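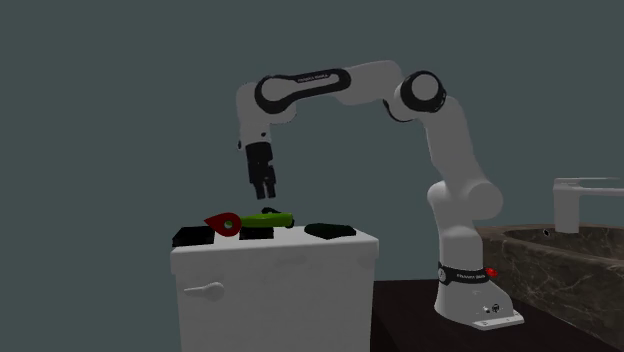 Musyoka Mushi
For the Fetow student challenge our club has to pick items off a cabinet top in simulation. How many practice runs should we record before we start training? We have until September and one shared computer.

Florencio Iglesias
Start with 100 good runs of a single task and train on those. If the arm gets to the item but misses the grasp, record more with the item in different spots. My class at Olville went to 500 for the final and the last couple hundred didn't change much. Throw out any run where the driver stopped to think for a long time.

Sverre Amundsen
depends on the task. we did 56 and it was ok

Jucélia Tavares
I'd look at the gripper view before recording anything else. Our team had 1,205 runs saved and a lot of them were useless, the fingers were closing on two things at once and we only saw it when we played them back. Check where both fingers are before you close. If a second item is in the gap, back off, turn the wrist and come in again. Also keep the start pose the same for everyone who drives, we had three drivers and three different habits.

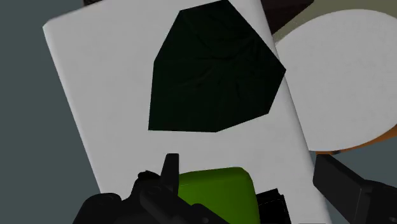 Gripper open, with the green object and a small black item both between the fingers.

Save the settings file with each batch too. We lost a weekend over that.

Category: Clubs & Contests > Robot Arms > Simulation
Last updated: 1 Jan 2021
Contact us | © Temba Community Help | Back to top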